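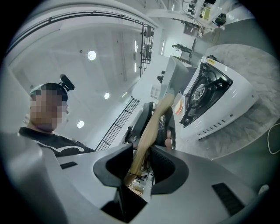

An axe by the handle, over at the stove table.

Handling Floor FAQ: what the automation means for your job
Last updated 2022-11-01

I get stopped on the stairs with the same questions over and over, so I finally sat down and typed out my answers. I run the handling floor here at Kamham and I've been on it since before we had any automation at all, back when it was tape guns and clipboards. If your question isn't in here, come find me!

So what is the Evik project, in normal words?
Evik is our name for the automated picking line going into the returns building. Stores send back camping and yard gear, and right now people unpack it, look it over and put it in the right bin. The line will do part of that with robot arms. The arms learn from people picking things up with the hand-held grippers, and that's the work going on upstairs.

Are you getting rid of people?
No job on the handling floor is being cut for Evik. I asked for that in writing before I agreed to run this thing, and I got it – there's a copy on the board by the time clock. What I can't promise is that your job will look the same a year from now. Straight bin sorting is going to shrink. Gripper work, checking and fixing the line's mistakes are going to grow. If you love bin sorting (some of you do, I know!) come talk to me early so we can work out where you'd like to be.

What would I do on a gripper shift?
You pick things up and put them down, mostly. You get a list, you take the gripper, and you do each item the way you'd do it by hand, only with two fingers where you used to have five. Long-handled stuff is its own skill. The weight on an axe is all up in the head, so if you grab it way down low it wants to swing on you. Boxes are easy. Tent bags are awful, and I've never met anyone who likes them.

Do I need to know computers?
Nope. I can barely get my email to open. You need steady hands and you need to be OK with doing the same pick over again if it went badly. The Chaudhry folks (they put in the software) handle everything past the cable.

How long is training?
Three shifts. On the first one you mostly get used to the weight, on the second you work through the soft goods list, and by the third you're doing mixed lists with somebody next to you. If you want another one after that, just say so.

Do sharp tools have extra rules?
Yes, and please read this one twice. Axes, hatchets and saws are their own list and you only get that list after you've signed off on the others. Keep your free hand away from the blade. Nobody walks behind you while you've got one up. If you don't want the sharp list, you don't have to take it and it won't count against you.

Is there a quota?
There's a target for the whole team, and it's 2,000 good picks a week. We're at nearly 1,000 right now, and I'm fine with that this early. I don't post individual numbers and I'm not going to start. I worked in a place that did that and it made everybody sloppy and mean.

Do the recordings get used to grade me?
No. They go to training the arms. Supervisors don't get to pull them up for reviews, and that includes me. Faces get blurred before anyone outside the team sees a picture.

My wrist hurts after a gripper shift. Is that normal?
A little tired, sure. Hurting, no. Tell your lead that same day so it goes in the log, and we'll move you to checking for a while. We already cut gripper time to two hours at a stretch after the first crew complained, and they were right to. Switch hands when you can.

Does it pay more?
It does once you're signed off – it's the same step up that forklift gets. The training shifts are at your regular rate. I argued for the higher rate from day one and lost that round, but I'm bringing it up again in January.

What's Gosia? People keep saying "ask Gosia."
Ha, sorry. Gosia is the scheduling screen, the one by the break room. It hands out the lists and the breaks. If it gives you something that makes no sense, like a sharp list you aren't signed off for, don't do it. Hit Skip and tell your lead.

How do I sign up?
There's a sheet on my office door. Put your name and which shift you're on, and I'll come to you.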